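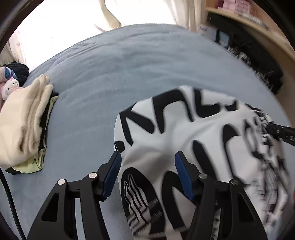

Home | News | Town Hall | Schools | Sports | Obituaries | Classifieds

Kimside laundromat closing leaves Plesatley without a coin wash

2025-03-17

PLESATLEY – The Kimside Coin Laundry on Oltness Road will shut its doors at the end of the month, and renters on the east side want to know where they are supposed to do their wash.

The sign went up on the front door last week. One sheet of paper, black marker. "Closing for good, thank you for your business, please pick up all drop-off orders." No date at first. Somebody added "end of month" underneath in pen.

It is the only self-service laundry left inside town limits. The one behind the old bus garage closed three years ago and is now a tire shop. Next nearest is in Laur, 20 miles up the county road, and the bus that goes there does not run after supper.

Beverley Catterall has owned the Kimside place since her father retired from it. She said the building's water and sewer bill passed $2,000 a month over the winter and never came back down.

"I raised the washers a quarter and then I raised them another quarter," Catterall said Monday's delivery of parts was the last one she will pay for – two of the big front loaders need new bearings and she is not going to order any more. "You can only charge people so much to wash a pair of jeans. I was not going to go to five dollars. I know who comes in here."

The lease is up too. The landlord offered another term at a higher rent. She turned it down.

Who comes in, mostly, is people from the apartments on Mill Street and the duplexes behind the ball field. A lot of those units have no hookups. The ones that do have hookups often don't have machines. One tenant in the Mill Street building said the basement washer there has been out since November and the managment company has stopped answering about it.

"I've got three kids in school and one in diapers," said the woman, who did not want her name in the paper on account of the landlord. "I go twice a week. I can't go to Laur twice a week. That's a whole day with the bus."

Her plan for now is her sister's house. Her sister has a septic tank and has asked her to keep it to a couple of loads.

Others talked about using the tub. One man folding work shirts at the back table said he would probably buy one of those little countertop washers and hang things on the porch until it got too cold. He drives nights for a bakery and goes through a uniform a day.

The town has no plan to step in, at least not yet. Town council heard from residents during open comment at its last meeting and took no vote. The council president said a laundry is a private business and the town is not in a position to run one. He did say the council would look at the sewer rate for small commercial users, which has not been reviewed since the new plant was built.

That review would come too late for Kimside. Catterall said as much from the third row. She got some applause.

The sewer question will be on the agenda again next month. The clerk's office said anyone who wants to speak should sign the sheet by the door before the meeting starts. Two minutes each.

A petition is going around as well. It had 70 signatures as of press time, most of them collected at the laundry itself, on a clipboard next to the soap machine. It asks the town to do 2 things – give a break on water and sewer to any laundry that opens in the next year, and make landlords who advertise laundry on site keep the machines working. The second part may be hard. The town code covers heat, hot water and smoke alarms. It says nothing about washers.

The school district may help some. The middle school has a washer and dryer next to the gym, put in for team uniforms, and the nurse's office already uses them now and then for kids who need something clean. The principal said families with a real need can call the front office and she will see what can be worked out. Not on weekends. Not for comforters.

St. Brendan's has talked about a laundry night too, with the church paying for rides to Laur in the parish van. Nothing settled. The van needs brakes.

As for a new owner, Catterall said she has had two calls. One caller wanted the dryers only, for a place out of state. The other wanted to know if the space could be a vape store. She told him to call the landlord.

The equipment is for sale if anybody local wants it. Twelve top loaders, six front loaders, a wall of stacked dryers, the change machine and the folding tables. She would rather it stay in the area and says she would come down on price for somebody who planned to open up in Plesatley or Oltness. The change machine sticks in damp weather and whoever gets it should know that going in.

The laundry opened as a dry cleaner's. Her father put in the first coin machines along the east wall when the cannery was still running two shifts, and for a while it stayed open around the clock. Workers would leave a bag with the attendant on the way in and get it back folded at the end of the shift. The drop-off service has lasted right up to now, though it is down to a few regulars – a barber, a motel, an older couple who can't manage the stairs to their own basement any more.

She has been calling each of them. The motel is going to send its sheets out to a linen company. The barber bought a machine. She is still trying to find someone to take on the couple's wash and said if a reader is interested and reliable, they can leave a name at the counter.

What about the unclaimed stuff? There is a good deal of it. Coats, bath mats, a wedding tablecloth, baby blankets, a whole bag of softball jerseys. Anything left on the rack after closing goes to the clothing closet at St. Brendan's, which is open mornings. If you think you left something, go look now. Bring the ticket if you have it. If you don't, describe it and she will probably beleive you.

Hours for the remaining days are 7 a.m. to 8 p.m., last wash at 6:45. Drop-off orders will be taken until one week before closing. Laundry cards with money left on them can be cashed in at the counter, any amount, but only in person and only while the store is open. The cards will not work at the laundry in Laur – different company.

The bus schedule to Laur is posted at the library and at town hall. Riders can bring two bags each. Carts have to fold.

Catterall said she doesn't know what she will do next. Sleep past five, to start. Her daughter wants her to move down near the grandkids and she has not said yes.

Most of the dryers were going when we left. Somebody had taped a second note under the first one, thanking her.

Related stories
- Sewer plant tour draws small crowd
- Mill Street tenants ask for repairs before summer
- Oltness bridge down to one lane through spring
- Laur bus adds Saturday morning run
- Clothing closet needs kids' shoes, all sizes

Contact the newsroom | Subscribe | Copyright 2025, all rights reserved | Back to top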